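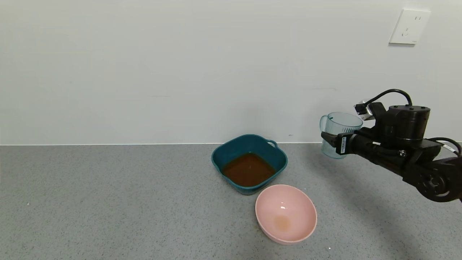

The arm with the clear pitcher lifted, teal basin and pink bowl on the counter.

Clunell Countertop Pouring Kit: README and data card
Version 2
Last updated 2025-10-22
Maintained by Chie Sakamoto at Zurus

Welcome, and thank you for downloading this (or for opening the box and finding the card with the link on it, which I gather is how most people get to this page). The Clunell kit is a set of ordinary kitchen vessels, a folder of recorded episodes and a small pile of software, put together for people who already own an arm and want it to learn something about moving liquids between containers on a counter. The hardware side is covered in the printed booklet. I've tried to keep this page to the recordings and the software, but there's some overlap and I've left it in where I thought it would save you a trip to the booklet.

What you get

The full kit has the vessels, a wrist camera bracket, a cable sleeve, the recordings and a year of updates. The data-only version is the recordings and the software, and you supply the rest. Both come with the same licence and the same support address, and you can move up from data-only to the full kit later and pay the difference. Please write to us before ordering if you plan to do that, as the shop page still can't work it out by itself and I end up fixing the invoice by hand.

An arm is not included in either version. We get asked this more than anything else.

The recordings

There are 1368 episodes in this release, each one up to 60 seconds long. Every episode is an attempt at one instruction, given in plain English, and has the camera streams, the joint positions, the gripper opening and a short outcome note typed in by the operator. Instructions cover picking up a vessel by its side, dipping, pouring into the basin, pouring into the bowl, setting a vessel back down and a few combinations of these. Some instructions were worded by different people on different afternoons, so you'll see "put it back", "set it down again" and "return it to the counter" all meaning much the same thing. I went back and forth on tidying these up and in the end decided to keep them, as your own users won't all talk the same way either.

We've kept the failed attempts. They're marked in the outcome note, and you can leave them out with the filter in the loader if you only want the good ones. My own feeling is that you should at least watch a handful before you do. An arm that grips a vessel a little too high looks perfectly fine right up until it has weight in it, and seeing that a few times will teach you more about your own setup than the numbers will.

A further 8 episodes sit in a folder called tryout. They're small, they load quickly and they're meant for checking your install before you commit to the big download. They aren't counted in the total and shouldn't be used for training or for reporting results.

How the recordings were made

All of the episodes were made by teleoperation. An operator drove the arm from a second controller while watching the counter directly, without relying on the camera feed. This matters if you're training from the cameras alone: the person driving could sometimes see round a vessel that blocks the camera's view, and you'll find moments where the arm seems to know something it shouldn't. I've flagged the worst of them as "hidden view" in the notes. I won't have caught them all.

The counter is a gray speckled one against a plain wall, with daylight and room light mixed together. We changed where the vessels stand between episodes, though the changes are modest and you shouldn't expect the data to teach your arm to cope with a cluttered kitchen. If your counter is very dark or very shiny, plan on collecting some of your own episodes to go with ours. The collection script is in the software folder and works with the same file layout, so you can simply drop your own folder in beside ours. 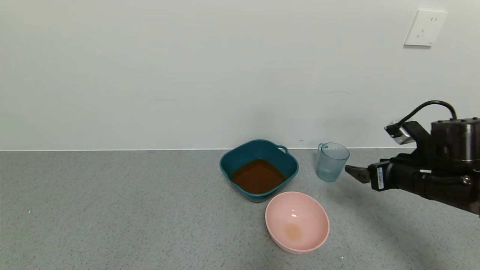 Clear vessels are the difficult part of all this, and they're the reason a lot of people buy the kit in the first place. An opaque basin or bowl gives a camera something solid to hold on to. A see-through wall lets the counter show through it, and the ribbing breaks up the edges, so a depth camera will often report a hole where the vessel ought to be. We haven't filled in those gaps. The depth stream in the files is what came off the sensor, with missing values left as missing, and if your pipeline quietly turns missing values into zeros you will get an arm that believes the cup is touching the lens. Ask me how I spent the first part of September.

The liquid needs a word too. Brown liquid stands out well against pink and rather less well against dark teal, where the only clue to the level may be a bit of shine on the surface. We have no measured volumes for the basin. If you need volumes, put a scale under the receiving vessel and log it yourself; the script has a spare channel for exactly this and the booklet shows where to plug it in.

Reflections and shadows are left alone as well. The arm throws a soft shadow over part of the counter, and a segmentation model that hasn't seen it before may decide it's a spill. A few customers have told us theirs did this and then grew out of it with more training. Mine never entirely did, so I mask the shadow out when I'm only interested in the vessels.

Getting started

Unpack the software folder and run the install script. Then run the checker on the tryout folder. It prints a line for every file and a summary at the end, and if the summary says "ready" you're ready. If it complains about a missing codec, the video library on your machine is too old; the help file lists the ones we've tested.

Once that works, play back one of the tryout episodes in the viewer before you connect any hardware. When you do move on to your own arm, start with the vessels empty and the speed limit set low. Please keep power supplies and controllers off the counter and well away from anything you might pour, and look at where your wall outlets are before you pick a spot to work in. The cable over the wrist should have enough slack to form a loose arch through the whole range of motion. If it pulls straight at any point, stop and re-route it.

People with the Schumacher mount should use the alternative calibration file, the one with "sch" in its name. The default file assumes our own bracket, and with the other mount it will put the camera slightly too far forward. You'll notice when the fingers stop just short of everything.

What it's suited to, and what it isn't

The kit is a good fit for learning grasps on handled and ribbed vessels, for testing perception on transparent plastic, and for teaching. We've had some lovely letters from college instructors, and there's a reduced price for classrooms, so do ask! It's also a reasonable starting point if you want to fine-tune a larger model and need a compact set of liquid handling episodes from one consistent place.

It's a poor fit for anything involving hot liquids, glass, food service or people drinking what the arm has poured. We haven't tested any of that and the licence doesn't cover it. It's also no use for measuring how well a model copes with new rooms, as there is only the one room in it.

Changes in this version

The outcome notes have been read through again and a fair number corrected, mostly cases where the operator wrote "done" and then knocked something on the way back. The joint positions and the video now share a single clock. In the first version they drifted apart over longer episodes, and if you trained on that one I'd recommend running your training again. The loader will convert old folders, but it can't repair the drift, so download afresh if you can.

The Trosumura viewer has replaced our old one. It opens the same files, scrubs much more smoothly and lets you see the depth stream next to the colour one. The old viewer is still in the archive folder for anyone who has built something on top of it, though I'm not fixing bugs in it any longer.

Licence and credit

You may use the recordings for research, teaching and product development, and you may publish models trained on them. You may not resell the recordings themselves or put them up for download elsewhere. If you publish results, please name the kit and the version, and say whether you left the failed attempts in.

Help

Write to the support address on your order confirmation and include the checker's output, even if it looks fine to you. Messages come to me first. I'm always glad to see short clips of what people's arms are up to, and if you've found an episode with the wrong note on it, send the episode name and I'll put it on the list for the next release.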